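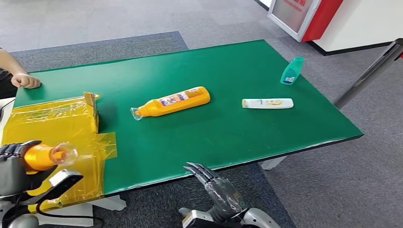
Chapter 6
Looking After a Two-Armed Packing Cell

I learned most of what's in this chapter by doing it wrong first. When Fidelina Sánchez handed me the cell at Planurwood, the job sounded easy: two arms, two hands with fingers, a table, and bottles that had to end up in a box. I figured I'd spend my days on software. I spent the first 11 of them on the table!

So that's where we'll start. A soft mat on the tabletop keeps bottles from skating away when a finger brushes them, and it also creeps. Ours moved 17 millimeters over one September, and every grasp moved with it. The arms went exactly where they'd been told to go — the table just wasn't there anymore. Before you touch a single setting, check the mat against its corner marks, then check the table against the base of the robot.

Next come the hands. A hand with jointed fingers has a lot more to go wrong than a plain two-jaw gripper (more joints, more cables, more places for shampoo to get into). Open and close each finger slowly with nothing in it and listen. Then try it on a real bottle, lying on its side, because a standing bottle forgives a sloppy grip and a lying one won't. If you wrap a forearm in clear plastic to keep drips off, leave slack at the wrist. I once taped mine tight and lost an afternoon chasing a "motor fault" that was really packing tape.

Cables get their own section, 6.3, and so does the box. Loose film hanging off a box is a bigger nuisance than you'd think, and Mounir Younis at our Narnville site has strong opinions on it that I've mostly come around to.

You'll need the joint log from Chapter 5 and a soft cloth. Work through the checks in order the first time, with the arms stopped and the power locked out wherever the steps call for it. Section 6.1 begins with the table legs.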